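Kaewkla Studio Opens a Pilates Course for Rowers Who Say They Are Flexible Enough 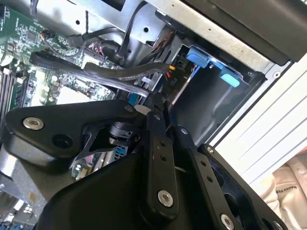 Kaewkla, the Pilates and movement studio on the river side of Pemton, will start a course for club rowers in October. It is aimed at people who can pull an oar for an hour and then need a handrail to get out of the boat.

The course is called Long Slide and runs for 18 sessions, with classes before work and again in the evening. It was put together by Panya Wattanapong, head instructor at Kaewkla, with Decha Limsakul, who coaches the masters squad at Pemton Rowing Club and who agreed to take part after losing an argument about hamstrings.

"I told Panya my rowers had good posture," said Limsakul. "She asked to see them sit on the floor. We don't need to go into what happened next, but I signed the agreement that afternoon."

Rowing asks the body to fold up and open out again, a great many times, under load. Power should start in the legs, pass through the trunk and arrive at the hands late in the stroke. When the hips are stiff, the lower back does the reaching instead. When the muscles around the trunk tire, the back keeps doing it, with less grace. Sweep rowers add a twist, always to the same side, and some of them have been twisting that way since college.

Long Slide begins with breathing and pelvic position, taught lying down, a part of the program that has so far met with no resistance. The middle sessions move to hip hinging, shoulder blade control and rotation toward the side each rower has been ignoring. The last block uses the studio's reformers, whose sliding carriages rowers tend to greet as an old friend. They are asked not to race them.

"They all want to know the stroke rate," said Wattanapong. "There isn't one. One gentleman in the spring group was at about 30 before I took the springs down and made him do it slowly. He described it as the hardest thing he had done all year, and he had been to a regatta in sleet."

The spring group was a trial of the course with masters rowers from the club. Kaewkla makes no claim that it won anybody a medal. Jintana Kamolrat, who rows bow in the women's masters four, reports that she can now put on her socks standing up and that her crew finds her harder to live with.

"I used to finish a long piece and lie on the dock," said Kamolrat. "I still lie on the dock, but now it's a choice."

Classes are kept small and are open to rowers from any club, along with indoor rowers who have never been near a river and would like to keep it that way. No Pilates experience is needed. Anyone with a current back injury should speak to a doctor or physical therapist first, and should tell the instructor, including those who consider it "just a twinge."

Each rower has a short movement check at the start of the course and another at the end. Coaches may attend 2 sessions free of charge, provided they get on a mat like everyone else.

Places can be booked at the Kaewkla front desk or through the club noticeboard, where the sign-up sheet hangs under last season's results. For interviews or to visit a class, ask for Rungnapa Kaewsai at the studio.

Filed under: Studio News, Rowing, Back Care

Contact | Class Terms | © Kaewkla Pilates & Movement, Pemton | Back to top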